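Wokus Community Help > Home > Laundry and Clothing Storage

Folding a soft knit shirt on a padded surface: fold line drifts off center

Viewed 2,077 times

hemline_low

I fold laundry on a soft surface with a printed cover over it. Woven shirts are fine. Knit shirts are a problem, especially one red one with a soft face and a fair amount of stretch. I lay it out, lift the fabric at the middle to set the center fold, and carry one half over the other. The finished fold lands off center at the hem, usually by the width of a thumb. Stacked with the others, it leans and the pile slides.

What I have tried:

Smoothing the shirt by hand before folding. It looks flat, then creases return when I lift it.

Folding from the hem up first, then side to side. Same drift, and now it is at the collar.

Using a cardboard template. It works for T-shirts but the knit catches on the edge of the board.

The lift is where I suspect the error comes in. When I pinch the fabric and pull it up, it makes a peak, and the material on both sides is dragged toward the pinch by different amounts. The stitched seam on the raised part ends up somewhere I did not plan for it to be.
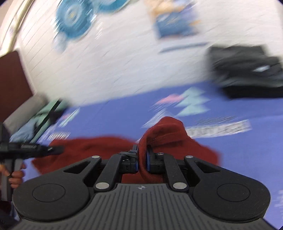

Last edited by hemline_low on Sunday at 4:40 pm - reason: tags

I would like a method that does not need a board or a hard table. The shelf is 40 cm deep, so the folded shirt has to come out shorter than that from front to back. Shirts are machine washed, dried flat and not ironed.

Tags: folding, knitwear, shelf storage

Pamivlow
Reputation 2,732
Accepted by poster

You are lifting from the wrong place. A pinch in the middle of a knit panel stretches the loops nearest the pinch and leaves the rest lying where it was. Once you let go, the loops recover partially and unevenly. That is your drift.

Lift from seams only. The shoulder seam and the side seam normally have less stretch than the panel between them, so they move as a line. The procedure I use:

1. Lay the shirt face down with the collar away from you. Pull the sleeves out to the sides without tension.

2. Locate both shoulder seams and both side seams by touch. On a dark or single-color knit this is faster than looking for them.

3. Take the hem at both side seams, raise it just clear of the surface, and lower it again. This releases twist in the body. Do it twice if the hem does not fall straight.

4. Fold one side in along a line from the middle of the shoulder seam straight down to the hem. Hold the shoulder with one hand and move the hem with the other. Lay the sleeve back along the body.

5. Repeat for the other side. The two side seams should lie parallel. If they converge toward the hem, undo the second side only.

6. Fold the hem up in thirds toward the collar.

Step 3 matters more on a padded surface than on a table. Padding gives under the heel of your hand, so when you smooth the shirt you push a shallow wave of fabric ahead of you. The wave collects at the collar or at a seam and stays there until something is lifted. If there is already a bunched area near the collar, clear that before doing anything at the hem.

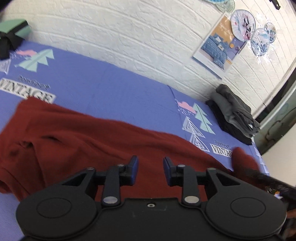 Red knit shirt, crumpled, lying across the blue printed cover.

A shirt spread at an angle like that should be turned square to you before step 2. Folding on the diagonal means each hand travels a different distance and the nearer side always gets pulled further. Choose an edge of the surface and set the hem parallel to it. I would not rely on the print for alignment, as a fitted cover stretches at the corners and the pattern goes with it.

For the shelf depth, thirds will do for most adult shirts. Measure the body from the top of the shoulder to the hem and divide by three, then allow a little for thickness at the folds.

sock_drawer_358

Roll them. No center line, no problem. Mine have been rolled since February and I have not had a pile fall over.

Comment from hemline_low: The shelf is open at the front, so rolls come off it. Otherwise yes.

Emby

Agree with the accepted method, with one correction. Face down is right for shirts with a plain front, but on a heavy knit the collar rib props up the back of the neck and the last fold does not sit flat. For those I stop at halves. The packet is longer but lies better in a stack. Check the length against your shelf first.

Also check the shirt itself. Some knits are cut slightly off grain and the side seams spiral after washing. Hold it up by the shoulders and see where the side seams meet the hem. If one has moved to the front, no folding method will line it up, and you should fold to the shoulders and ignore the side seams.

Comment from hemline_low: Checked. The left seam sits forward at the hem on the red one, the other knits are straight. Folding from the shoulders has brought the drift down to the width of the hem stitching, and I can work with that.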